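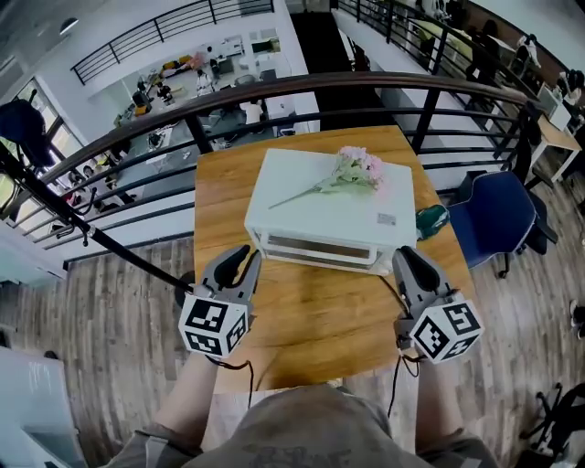
Viltelex Opens Tultalo, a Collection of Household Tasks Shown to Robots by Hand

WOTSTEAD, August 4, 2018 – Viltelex is releasing the first part of Tultalo, a collection of everyday household tasks recorded by people holding a pair of robot grippers in their own hands. The first part holds 3,560 demonstrations and is open to university labs, school robotics clubs and anyone else who wants to train a robot arm on ordinary chores.

All of the recordings were made with hand-held grippers. The person picks up one in each hand, stands at a table and does the job: opens, pulls, lifts, puts back. The square black-and-white markers on the grippers help the software work out where each hand is and how it is turned, and the opening and closing of the fingers is saved along with the video. An arm fitted with the same fingers can then be trained on the same movements.

We are very excited about how quickly people take to it! A new demonstrator at our Wotstead office is usually working without help after 14 minutes of practice. With the remote control setup we used until March, the same person needed most of a morning, and small movements such as getting a finger behind a thin edge were tiring to do through a joystick. Remote control is still in the project for heavier lifting, where a person's wrists would give out before the recording was done.

The first part covers 6 groups of tasks: small appliances, drawers and boxes, dishes, folding, bags, and tidying a tabletop. Small appliances turned out to be everyone's favorite. A toaster oven alone offers a door, knobs, racks and a crumb tray, and every one of them asks something different of the fingers. The crumb tray is flat and thin and sits close to the table, so people come up with their own ways of getting hold of it. We keep all of those ways in the collection, including the slow ones and the ones where the tray had to be picked up twice.

Recording takes place on the upper floor of our office, in the middle of the working day, with people walking past and daylight changing at the windows. We like it that way. Homes are busy too, and we want the robots that learn from Tultalo to cope with a room that has things going on in it.
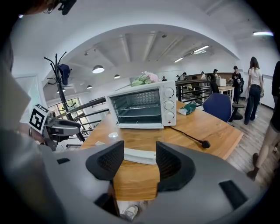 Định Lưu said the first hour felt like eating with someone else's chopsticks, and that by the afternoon the grippers had stopped getting in the way: "You start planning with the fingers you've got. I was turning my whole elbow to get under a tray, and then I watched the arm do the same turn a week later. I was so pleased I called my sister."

Each demonstration comes with a short written note of the task, the finger positions over time, and a mark for whether the task was finished. Unfinished attempts are included and labeled.

The second part, with tasks for two people working at one table, is being recorded now with the Hoàng workshop. Clubs and labs can borrow a pair of grippers for 6 weeks at no charge and add demonstrations of their own. Requests should say what tasks you have in mind and how many people will be taking part.

About Viltelex
Viltelex builds grippers and teaching tools for small robot arms. The company is based in Wotstead.

Press contact: Viltelex press desk, Wotstead office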